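Wanus
Products / Software / Urrego 3

Urrego 3
Pile perception and grasp planning for two-finger grippers

Urrego is a software package for robots which must take one object at a time out of a disordered pile. It receives colour images from a camera on the wrist, separates the objects from each other, decides which of them lies free on top, and sends the grasp to your arm controller. Version 3 was released in October 2021 and replaces versions 2.1 to 2.4.

The package was first made for parts bins. Since then most of our customers asked us for household goods, and above all for cutlery and kitchen tools. These are difficult for the usual planners: long, thin, crossing each other, some shiny and some in nearly the same colour as their neighbour. Version 3 is trained and tuned for this kind of pile.

What is in the package

Segmenter. Gives one mask for each object, also when the object is divided into two or three visible parts by something that lies over it. The parts are joined again under one number, so a spoon with a fork across its handle is still one spoon.

Order graph. For each pair of touching objects the software estimates which one is above. The result is a graph that you can read in the viewer or over the network. The planner takes only from the top of the graph, unless you allow it to pull from lower layers.

Grasp planner. Proposes up to five grasps for each free object, with a score and the required finger opening. Flat handles and round handles are treated in different ways. You may forbid zones, for example the side of a basin or a kettle that stands near the work area.

Ilberg importer. Ilberg is our recording format for demonstrations by hand-held gripper. The importer aligns the images, the finger opening and the pose of the tool, and marks the moments where the fingers close. From these the planner learns the preferences of your people, for example if they hold a spatula near the end or near the blade. Two hand-held tools may be recorded together and each one keeps its own track.

Working on real kitchen surfaces

Our reference set for tuning has 1281 piles, all arranged on ordinary counters and tables with the usual things left standing behind. We believe a clean grey table teaches the segmenter very little. The set contains patterned cloths, lace, tiled walls, glass and clear plastic, and of course many chopsticks. Chopsticks of pale wood lying side by side were the most frequent cause of wrong masks in version 2, and in version 3 we have given them a separate edge model.

Transparent containers have a separate option too. When the pattern of the cloth can be seen through the plastic, version 2 often treated the inside of the container as free table. With the option "clear walls" the rim is followed first and the region inside it is closed for the planner until you open it. Please note that this option needs more computing time, and that it is off by default.

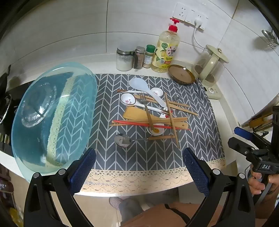 Reading the order graph

Each object is a node, each contact is an arrow from the upper object to the lower one. A typical utensil pile gives a graph with three or four levels. Where the software is unsure, the arrow is drawn as a broken line, and the planner treats both objects as blocked. You can change this with the setting "trust", from 0 to 10. We recommend to begin with 4 and go higher only after you have looked at some hundred cycles in the log.

If the graph contains a circle (a stick which is over one object at one end and under another at the other end, this is quite common), the planner searches for the object that can be drawn out lengthwise. When no such object exists, it proposes a small push. The push can be switched off, and we advise you to switch it off when there are ceramic or glass pieces in the pile.

Technical data

Input: one or two colour cameras, depth image optional
Fingers: parallel or linkage type, two fingers, opening up to 120 mm
Longest object: 600 mm
Planning time for one cycle: 300 ms, with "clear walls" on 520 ms
Largest pile: 73 objects
Operating system: Ubuntu 18.04 or 20.04
Interfaces: ROS, plain TCP, Python library
Viewer: runs in the browser, no installation on the client side

The planning time was measured on our own test computer in Endia, with one camera and without depth image. Slower graphics cards will give longer times.

Known limits

Polished metal spoons can be divided into two masks when a lamp is reflected directly in the bowl. A second view usually solves it -- the arm moves a little to the side and looks again.

Very small pieces which are visible only in part, such as the tip of a handle between two sticks, are listed as "unknown". They become normal objects when enough of them is uncovered.

The software does not recognize whether an object is clean. It also does not control the force of the fingers; this remains with your gripper driver.

Licences

Urrego 3 is licensed per robot. The licence includes the segmenter, the order graph, the planner and the viewer. The Ilberg importer is licensed per site and can be used on any number of office computers there. Owners of version 2.3 or 2.4 receive the new version without charge if their maintenance was active in April or later.

A trial licence is valid for 30 days. It has the full function, but the logs cannot be exported.

Delivery and support

Delivery is by download. Colour calibration sheets are sent by post, two for each licence; extra sheets can be ordered in A4 or A3. Installation on site is possible after agreement with our Endia office, and normally takes two days including the calibration of the cameras.

For a quotation please send us the type of your arm and gripper, the number of robots, and if possible a few pictures of your typical piles, taken at the height where the wrist camera will be.

Related products: Ilberg Recorder, Ilberg Viewer, calibration sheets, camera brackets for wrist mounting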